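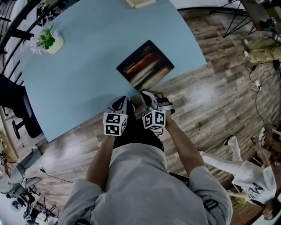

手持ちグリッパーによる作業データ収集を手がけるBrosumが、6月に拠点の一般公開を行った。公開の翌週、データ収集の責任者に、機材の構成と当日の運営について聞いた。

同社の方式では、作業者が左右の手にグリッパーを一つずつ持ち、卓上の物を動かす。ロボット本体は収集の段階では使わない。「腕の機構がないぶん、場所を選ばず記録できます。代わりに、手先の位置を外から求める必要があります」と責任者は説明する。位置の推定には、グリッパー上部に付けた立方体のマーカーを使う。各面に白黒の正方形パターンが印刷されており、少なくとも一面が読み取れれば姿勢が求まる。

両手作業で問題になるのは、マーカー同士の遮蔽だという。「左右の手を寄せると、片方の立方体がもう片方を隠します。本を机の端で受け渡すような動作が典型です。欠落が40フレームを超えた記録は、補間せずに破棄しています」。公開日に取得した3962件のうち、この条件で除外したものは77件だった。

一般公開は2022年6月12日(日曜日)に実施した。来場者は説明を受けたあと、同じグリッパーを持って本や小物の移動を試した。爪の開閉は指の握りに連動する。責任者によれば、初めて持つ人は対象物に近づく速度が速すぎる傾向がある。「爪の先端が自分の指先より前にあるので、距離を短く見積もるのです。数回で修正されますが、最初の数回分は学習用には使いません」

爪の素材はPlastnessと共同で選定した。硬度の異なる試作品を比較し、薄い冊子の端をすくえることを優先した。耐久性については「開閉3000回ほどで先端の摩耗を点検しています。交換の基準はまだ固まっていません」と慎重である。

記録の同期と検査にはBarredoのソフトウェアを用いる。左右の開閉量と映像の時刻がずれた場合、収集の終了を待たずに警告が出る。以前は一日分をまとめて検査しており、ずれに気づいた時点で半日分を取り直すこともあった。

会場の照明についても質問した。マーカーの読み取りは明るさそのものより反射に左右される。光沢のある印刷では白い部分が飛び、符号を誤認しやすいため、現在はつや消しの面に切り替えている。照明の位置は開場前に決め、日中は動かさなかった。

次回の公開は9月を予定している。Fasierの双腕機を用い、収集したデータで学習した動作を再生する。対象は本の移動と整列に絞る。責任者は「鉢植えのように形の変わる物は、把持位置の決め方から見直しています。9月の段階では扱いません」と述べた。

お問い合わせ | © 2022 Brosum | ページの先頭へ戻る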